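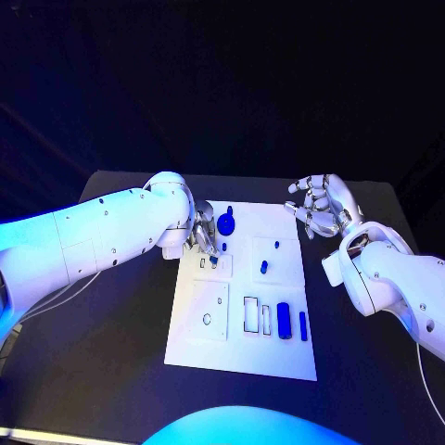 Ticket: Truvgate insertion policy, score drops after step 1000
Status: open
Project: Fajardo

Our success rate for the small pieces is worse than the paper draft says, and I would like help to find the cause. With the Dadik baseline we got 81 of 100 insertions. With Truvgate on the same board we got 62, so we lost 19. The left hand holds the small blue piece by the fingertips, just over the plate with the narrow slot, and at this height the force gate should still be closed.

Thursday, 10:40. Checked the gate log. It opens too early, before any contact is recorded.

11:15. Changed the lighting to white and repeated one set. Same result, so I don't think it is the colour.

14:05. Loaded the older Skosis calibration for the left wrist. The gate now opens later. I have not repeated the full test yet.

Question for the method group: is the threshold set per arm, or shared? The config file has only one value. Please leave this ticket open until I add the new numbers.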